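Home | Forums | Tools & Materials | Members | Search

Tagged: bookbinding, paring, leather, work surfaces

Paring surface keeps marking the flesh side - stone, glass or something else?

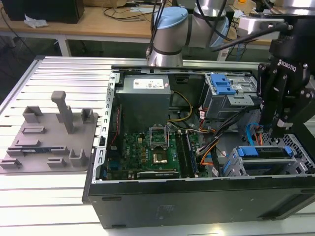
Petronella Matlala
I bind in quarter leather, mostly goat, and pare by hand with an English-pattern knife. My current surface is an offcut of float glass with ground edges. It is flat enough, but it moves when I push toward the far edge, and twice now the knife has skated and gone through the turn-in. The only bench I have has the same kind of slotted aluminum top as the one with the open tower on its side. The slots run under whatever I put down, so a thin plate is only supported on the ribs between them. I can't replace the bench. A litho stone has been offered to me, 2 inches thick, secondhand, with old drawing still on one face. Is it worth the trouble, or should I fix the glass in place? I also need to know what grit to finish the stone to if I take it. Edge paring only, no full skins.

Naledi Pillay
Take the stone. The weight does most of the work and you will not need to clamp it. The slots don't matter at that thickness, but put a sheet of dense rubber under it so it can't creep on the metal, and so grit doesn't get trapped underneath.

Prepare it before use. Check it first with a steel straightedge on both diagonals and along each side. If light shows in the middle, it has been grained hollow and needs leveling, either with a second stone or with a flat iron plate and loose carborundum. Start coarse, and rinse completely between grades. One stray coarse grain will put a scratch across the whole face. I stop at 800. Finer than that and goat starts to slide, which is the problem you already have with glass. The old drawing will come off in the first grade.

Round the near edge to a small radius with a file and water. A sharp arris will mark the grain side when the skin hangs over it, and it chips. Wipe the surface before every piece. A crumb of leather under the skin lifts it into the blade and gives you a hole. A lot of holes that get blamed on the knife come from this.

Charmaine Engelbrecht
I use glass and have no complaints. Mine is from Sonora, came with the edges polished. You could just tape it down.

Sun-ja Ham
Tape lets go once paste or water gets under it. If you stay with glass, make a tray: a piece of plywood larger than the glass, with thin strips glued on all four sides so the glass drops in snugly, and a batten screwed underneath at the front to hook over the bench edge. The plywood spans the slots and the batten takes the push. Use thick glass. Thin float over ribs will flex, and you will see it as uneven bevels before it breaks.

One more point on the skidding. Look at the knife angle. If the bevel is too steep you push harder to get it to bite, and then it goes all at once. Strop more often than you think you need to - I do it after every side.

Petronella Matlala
Thanks. I have collected the stone. The straightedge shows a slight hollow toward one corner, so I will level it first. Will any iron plate do for that, or does it need to be machined flat?

Naledi Pillay
Machined. A rough casting will only copy its own shape into the stone.

Thread last updated 01/11/2019

Contact the moderators | Copyright Nukitar Bench Forum | Back to top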